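Dentist running late every single time, when do I just leave?

Kiều Châu
4 February 2026

My dentist's office (Harries, the one on the second floor over the bank) texts me to arrive 14 minutes early. Very precise. Then I sit there. Last visit I was in the chair 81 minutes after my slot, for a cleaning. They charge a late fee if the patient is late, naturally. Is there a point where it's fair to walk out, and can they bill me for it?

Tratura
Read the form you signed on day one. Mine says they can charge for a missed visit, and it says nothing at all about them missing me. I waited 40 minutes once, told the desk I had to go, and asked her to write down the time I checked in. No bill came. 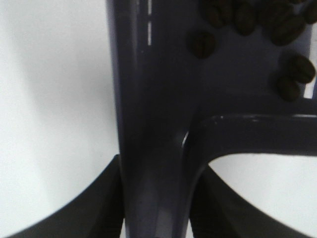

Ask for the first slot of the morning too. By afternoon every crown that ran long has landed on your cleaning. I switched in July and have read far fewer old golf magazines.

Istitz
just find another dentist lol. mine is always on time but he hums

Tratach
If they do bill you, call and ask for the office manager, and have your check-in time handy. A friend got a $140 fee dropped that way. She did have to wait on hold for it.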